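4. Where visitors stay and how they move about the island

4.1 The two shores

Flonduvell is long and narrow, and its two shores draw different kinds of visitor. The western side is sheltered and shallow, with the ferry landing at Drustent and most of the older guest houses. The eastern side faces open water. Its beaches are wider and emptier, but the road to them is unsurfaced for much of its length and there is no bus. Accommodation on the eastern side is almost entirely self-catering.

We divided overnight visitors into three groups by where they slept: Drustent and its harbour, the rest of the western shore, and the eastern shore. Day visitors from the mainland were left out of this part of the analysis, as they rarely go further than the harbour and the first beach south of it.

4.2 Sources

The main source is the set of registration cards that guest houses and cottage owners fill in on arrival. After removing duplicates and cards with no departure entry, 2089 cards were available. Each gives the place of stay, the size of the party, the number of nights and the means of transport used on the island. A free-text line at the bottom of the card asks which places the party visited. It was filled in unevenly, and guests in the harbour hotels were the least likely to complete it.

Nearly 1900 of the cards could be matched to a ferry booking, which allowed us to check the stated length of stay. Where the card and the booking disagreed we used the booking. The remaining cards belong mostly to people who came by private boat and moored at Marti, the small anchorage at the northern end. We kept them in the sample, with the length of stay as written on the card.

The cards do not cover people staying with relatives. On an island where many families have members living abroad this is a real gap, and the figures for the smaller western villages are probably too low.
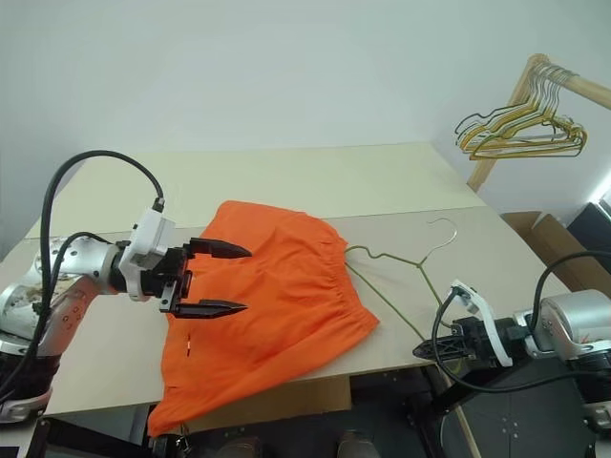 4.3 Length of stay and distance travelled

Parties on the eastern shore stayed longer than those at Drustent, and the difference held when parties with children were looked at separately. Cottages there are let by the week, so part of the difference comes from the terms of hire. Among eastern visitors who were free to choose, meaning those in the few rooms let by the night, stays were still longer than at the harbour, although this group is small and we would not put much weight on it.

Longer stays did not lead to wider travel. Visitors based at Drustent named more places on the free-text line than visitors on the eastern shore did, even though they were less inclined to fill it in. The harbour has the hire cars, the bicycle shop and the only bus route, which runs south along the western road as far as Prodero. Eastern visitors tended to name the beach nearest to their cottage, the shop at the crossroads and one other place, usually the caves at Prodero.

The caves deserve a separate remark. They are the most frequently named inland site in all three groups, and they are reached by a single track that floods after heavy rain. In March, when the sea is often too rough for bathing on the eastern side, visits to the caves appear to rise in every group. The cards record the dates of the stay but not the date of each outing, so this can only be inferred from parties whose whole stay fell within the month.

4.4 Transport

Hire cars were the most common means of transport for eastern visitors, followed by lifts from cottage owners. We had not expected lifts to appear so often. Several owners treat the run from the ferry as part of the let, and a second run to the shop in the middle of the week seems to be customary as well. Parties relying on lifts named the fewest places of any group.

At Drustent, walking and the bus together accounted for most of the journeys named. Bicycles were popular with couples and hardly used by families, who mentioned the hill behind the harbour and the lack of shade on the coast road. Visitors at Marti mostly moved by their own dinghies, and their cards often list coves that appear nowhere else in the sample. Two of these coves have no agreed name, and we have entered them under the spelling used by the boat crews.

The uneven spread of transport bears on the question of the eastern road, which is taken up in Section 5.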